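Clukora Gallery: The Sachet Drawer, Emptied

Posted Jan 14, 2020 by Marietjie Pretorius

I own more small fabric pouches than I own things to put in them. They come from gift shops, from cousins, from the market at Stikcombe, and once from a dentist. Last September I swore I would sort them, and the checkered cloth has finally come out for the purpose. The cloth needed ironing. It still does.
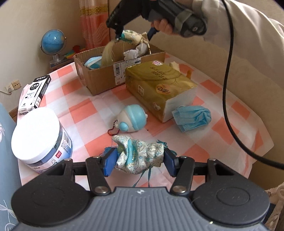 2 min read

White brocade, pale blue and gray scrolls, glittery gold wherever gold could be fitted in, and a turquoise band for anyone who found that too plain. I am keeping it. The tissues in the gold-olive wrapper are dressed nearly as well, calligraphy and all, which seems like a lot of effort for something you sneeze into. The blue and white toy with the dark red beads belongs to a different drawer and a different argument.

My sister's rule is that a pouch must hold something or leave the house. Under her rule I would have 2 pouches and a lot of regret — so we are using mine, where a pouch may stay if I would be annoyed to see it in her kitchen.

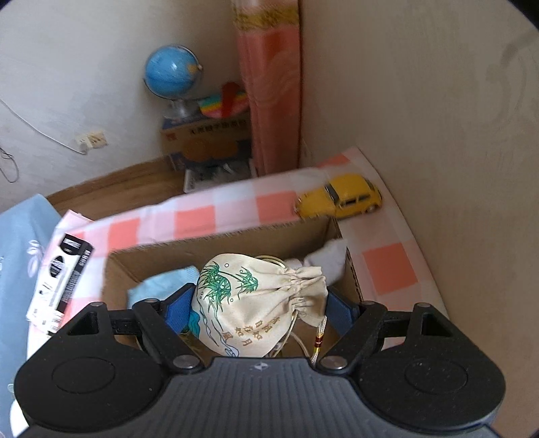
Drawstrings are harder to part with than sachets. You can tell yourself they are storage. The cream one with the green leaves has brown Chinese characters down one side and a red and gold bead on its tassel, and I have been telling myself it is storage for years. The yellow car stays out on the cloth until someone decides whether it is a toy or an ornament. The globe has the corner and is not part of this.

Next gallery: ribbons, 10 of them, all too short to tie anything.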